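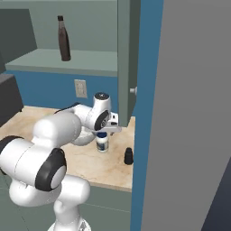 主题：Re: [石材台面] 大理石要不要每年封一次，还有油印怎么办

赶着出门，先回一部分，剩下的晚上补。结果晚上没补成，今天接着写，所以前后可能接不太上，凑合看。

> 2023年8月4日的来信写道：
>
> 各位好，潜水很久，第一次发信。
> 去年10月装的厨房，台面是米色大理石，从 Irketti 定的，当时销售说“出厂已做防护，三年不用管”。现在还没到一年，灶台右手边有一块颜色明显深，手掌那么大，应该是放油壶的地方。另外水槽边上有几个圈，不亮了，摸着有点涩，侧着光看特别明显。
> 我的问题：
> 一、油印能不能自己弄掉，要不要请人。
> 二、圈是不是水垢，用白醋行不行。
> 三、家里人想直接换石英石，说大理石进厨房就是找罪受。我不太想换，报价单还压在抽屉里。
> 四、封闭剂到底多久打一次，网上说半年的也有，说五年的也有。
> 先谢谢大家。

先说第二条，最急：白醋千万别用！！柠檬酸也别，除垢剂也别，马桶那种更别想。大理石主要是碳酸钙，碰酸就反应，表面那层光直接给你吃掉。你说的圈，摸着涩、不亮、侧光明显，八成不是水垢，是已经腐蚀了。可能是柠檬水，可能是番茄，可能是洗水果滴下来的，酸奶也会。你再拿醋去擦，圈就变成一片。

怎么分：水垢是往上长的，指甲刮能刮下一点白粉。腐蚀是往下凹的，刮什么都没有，就是哑。你先刮一下再说。要是白粉，用单面刀片平着推，蘸水，慢慢来，刀片别竖起来。

要是腐蚀，浅的可以自己抛。大理石抛光粉，加一点水调成糊，湿布打圈，使劲，一个圈几分钟，擦干看看，不行再来。我自己那块台面弄过几次，亮面的能救回来大半，跟旁边还是差一口气，站着看不出来，蹲下看得出来。哑光面的反而麻烦，抛粉会抛出一块亮的，比原来还显眼。你没说是亮面还是哑面，这个很关健，回信说一下。

第一条，油印。深色、没有凹、不影响手感，那就是油吃进去了，不是坏了。敷就行。

做法：
小苏打或者白色的石粉都可以，买专门的敷料也可以，别用带颜色的土。我用的是小苏打，兑水，兑到花生酱那个稠度。台面先用中性洗洁精擦一遍，冲净，擦干。糊铺上去，比印子往外多铺一圈，厚度跟手机差不多。盖保鲜膜，四边用美纹纸贴住，膜上扎几个小孔。放着。等它自己干透，我这边放了72小时，夏天可能快，南方梅雨天就别指望了。干了之后用塑料片铲掉，木片也行，别拿钢丝球。冲，擦，晾一天再看。刚铲开是湿的，颜色都深，别急着骂人。

一次不行正常。我灶边那块油印做了3遍才淡到不找就看不见。第一遍没什么用，差点放弃。老油印比新油印难，你这个不到一年，算新的。

丙酮法我知道有人推荐，效果确实快，但是味道大，易燃，灶台边上绝对不要，关火也不要（有的灶有常明火的点火器，别赌）。小苏打慢就慢点吧。

还有，台面边上要是有胶缝，敷的时候避开，糊进去了很难清。我就清了半天，牙签都用断好几根。

第四条，封闭剂。
没有统一答案，看石头、看产品、看你怎么用。说半年的和说五年的都可能对。别记日子，做水滴测试：找一块平时常用的地方，滴几滴清水，拿个杯子罩住别蒸发，等25分钟，擦掉，看有没有深色的印。没有印，不用打。有印，该打了。灶边、水槽边、操作区各做一次，别只测角落，角落永远是好的。

“出厂已做防护”这句话本身没毛病，但一般是在板材大面上做的，后来开水槽孔、磨边、现场接缝，新切出来的面有没有补做，得问安装的。你那个水槽边我怀疑就是切口没补。可以翻一下 Irketti 的安装单，看有没有写“现场防护”这一项。我那家没写，打电话去问，对方说“应该做了”。应该。

产品：我现在用的是 Trimora 的渗透型，水性，味道还行。不是说它最好，是我家附近那个店只有它和一个没标签的。一瓶94块，小瓶，我家台面打两遍还剩一个底。打的时候要点：
台面要干透，敷完油印至少再晾两天
先在冰箱后面或者看不见的地方试一小块，有的封闭剂会把石头颜色变深，米色的特别明显
抹薄，等几分钟，没吸进去的一定要擦掉！！留在表面干了就是一层白雾，擦起来要命
打完一天之内别放水别放锅
（顺序写反了，应该先试再晾再抹，你们懂就行）

再强调一遍，封闭剂防的是渗，不防酸。打了十层，柠檬汁滴上去照样一个圈。很多人打完觉得上了保险，然后又来群里说产品是假的。不是假的，它就不管这个。

第三条，换不换。
这个我不劝。你家里人说得也不算错，大理石进厨房确实要伺候。我自己当年装的时候也吵过。我的看法，纯个人：

如果每天炒菜，爱放醋，家里没人愿意随手擦，换。真的，别硬撑，每天盯着一个圈生气不值。
如果主要是烘焙、做面、泡茶，留着。擀面在大理石上是真舒服，凉，面不粘。
中间还有个办法，灶台两边换，岛台或者另一边留着。接缝处理好了不难看。不过颜色别想着配一样的，配不上，干脆差远一点。

换之前你把拆除费问清楚。我朋友家报价单上台面价格好看，拆旧的、搬下楼的、水槽重新装的、龙头重新打胶的，全在背面小字。还有，拆旧台面很容易崩到墙砖，砖还有没有备货先看一眼。Nechyporuk 那家之前列表里有人用过，说是拆之前会上门拍照登记，崩了算他们的，我没用过，转述而已，自己核实。

另外别信“石英石什么都不怕”。石英石怕烫，热锅直接放上去树脂会黄，黄了敷什么都没用。大理石反过来，热锅问题没那么大，但也别试，骤冷骤热照样裂。锅垫，买锅垫，什么台面都买锅垫。

日常我怎么弄的，顺便写，之前有人私信问过：

油壶、酱油、醋瓶全部放托盘里。托盘要有边的。瓶底那一圈就是油印的来源，你那块手掌大的我敢打赌就是这么来的。
切柠檬、番茄、菠萝一律在砧板上，砧板下面垫湿布，汁别流出来。
擦台面用中性洗洁精，一点点，多了会留膜，越擦越雾。再用清水布过一遍，再用干布。三块布听着烦，习惯了很快。
带香味的“厨房重油污”喷雾看成分，很多偏碱很强，偶尔一次没事，天天喷也会把光弄没。
红酒、咖啡、姜黄，洒了马上吸，是吸，别抹开。姜黄我没救回来过，有人救回来请一定发信。
玻璃罐底下有时候是粗的，拖着走会划，拿起来再放。

提醒一下有小孩的，抛光粉和封闭剂收高一点，别跟面粉放一个柜子。抛光粉也是白的，装在袋子里真的很像。我家现在贴了大字。

还有人上个月问 Cluko 那个记保养的小程序，我试了几天，卸了。提醒太多，每周叫我打封闭剂，神经。还是自己在柜门里面贴张纸，写哪天测的水滴，什么结果，够用了。

对了还有一个，水槽边如果是台下盆，你弯腰摸一下盆和石头接的那一圈，下面。如果是潮的或者胶发黑，先处理漏水，别的都先放放。石头从下面吸水，上面看就是一片深，怎么敷都没用，越敷越深。有人在这上面折腾了半年，一直以为是油。你灶台那块离水槽远应该不是，但顺手摸一下没坏处。

所以你先做这几件，做完回信：
刮一下那几个圈，有没有白粉
是亮面还是哑面
水滴测试，灶边和水槽边
盆下面干不干
安装单上有没有现场防护那一项

有照片更好，侧光拍，关顶灯，手机手电贴着台面照，圈一下就出来了。附件别太大，列表会退信，上次我发的就被退了两回。

请人的话先别急，上门费不便宜，而且来了大概率第一件事也是敷。敷两遍没变化再找。找的时候问他们是敷还是直接翻磨，一上来就说整面翻磨的，多问几句，翻磨灰大，厨房柜子全得包，橱柜边也容易蹭到。翻完防护层也没了，要重打，看报价里含不含。

就这些，还有一点关于接缝胶发黄的，之前答应另一封信里的人要写，这次来不及了，下回单独开个标题发，省得混在一起找不着。

急着走，错别字见谅。

灶台左边那位

> 四、封闭剂到底多久打一次，网上说半年的也有，说五年的也有。

补一句这条：测完没印就别打，多打没好处，表面会发粘，沾灰。我就多打过，后来用溶剂洗了一下午。

--
石材台面邮件列表
退订请发空信，标题写“退订”。回信请删掉多余引用，谢谢配合。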